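Search diary Search Go

December, evening, after nine

I have a cup of tea beside me and my feet on the small stool, so I will write properly today. The last entries were only two lines each and when I read them again I could not remember what I meant. "Blue box, ask Biwott" – what blue box? I have asked myself and I have no answer.

The morning was slow. I walked 3,844 steps before lunch, says my phone, and most of them were inside the apartment, between the kitchen and the closet. I was looking for the string. I found it at last in the drawer with the batteries, where I had put it in the summer so I would not lose it. I also found the receipt from Drekley for the lamp, so now I can take the lamp back, if they still accept it after such a long time. The switch is too stiff for me.

Atieno Kaijage called at eleven. She is moving to Bemcombe in the new year and she is giving away many things. She asked if I want her two shelves. I said yes to one, and then I felt sorry for the other one and said yes to both. She laughed at me. She will bring them when she has the car. She also told me the rent for the new place and I will not write it here, but it made me sit down. She says that it is near the water and that she will sleep better there. I hope so. I will miss our walks, although I did not say it on the phone. I am not good at saying such things on the phone, and in English I become even more stiff than in my own language.

After lunch I went out to buy rice, soap and new bulbs. At Indari they had moved everything again. The soap is now where the tea was, and the tea is beside the dog food, and I walked up and down like a tourist. I spent 2 dollars too much on a candle that smells of oranges. It smells more like the soap, to tell the truth, but it is a nice color and I have put it on the windowsill. The man in front of me in the line was buying one single lemon and he paid with coins, very slowly, and I did not mind. It was warm inside and it was raining outside.

I must write also about the word puzzle. It has 1,000 pieces – no, I mean the jigsaw, I always mix these two words. The sky part is finished. The roofs are not. I found one piece under the rug, and I am sure there is another one missing from the left corner, but I did not look for it today.

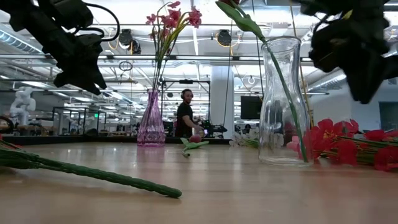 Arranging flowers is something I never learned from anyone, and I think one can see it. My aunt did it with real ones, and she was very strict about the height, but I never listened to her when I could. With the artificial ones I have more patience. The small pink ones went in the pink-purple vase, and they stand up high above the narrow neck, maybe too high, but I like how they look together with the glass. For the clear vase I could not decide. It is tall and has a thick bottom, and one long green stem with a broad leaf looks a little lonely in it. The red ones were lying on the table beside it and I thought of them all through dinner. Red would be more cheerful in this weather. But then the white spray will have no place, and I do not want to put it back in the closet for one more year.

Atieno would say, put all of them in together and stop thinking. She is maybe right. My aunt would turn her face away.

For dinner I made the rice with onions and an egg. I burned the onions a bit on one side and ate them first. Then I washed the pot and called my sister, who did not answer, and she wrote later that she was in the bath.

Tomorrow: the lamp, the bank, and measure the wall for the shelves. I also want to ask Biwott about the blue box, in case he remembers it better than me.

The tea is cold now and I am going to bed.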